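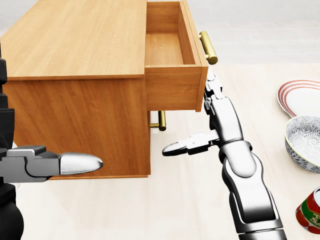

Berkevix today released version 3 of Furnano, its planning and control software for two-armed robots working with household furniture. The release adds a contact planner that treats drawers and doors as moving parts with their own limits, and it plans both arms together. In the simulated cabinet task, one hand has its fingers against the lower corner of an open drawer's front panel, just under the brass handle, while the other gripper stays clear of the cabinet's lower face. Earlier versions planned each arm separately and left it to the user to sort out conflicts between them.

Furnano 3 ships with 16 furniture tasks and a viewer that replays any planned motion step by step. Planning for a single drawer takes some 30 seconds on an ordinary desktop computer.

"Users kept asking for contact away from the handle," said Shobha Achari, head of planning software at Berkevix. "A drawer can be moved from its front panel too, and the planner now considers that - the old one only knew about handles."

Vsevolod Dmytriv, who leads the simulation team, said models exported from the Tzanetos scene editor load without conversion.

Furnano 3 is available to current license holders now. Support for version 2 ends in March.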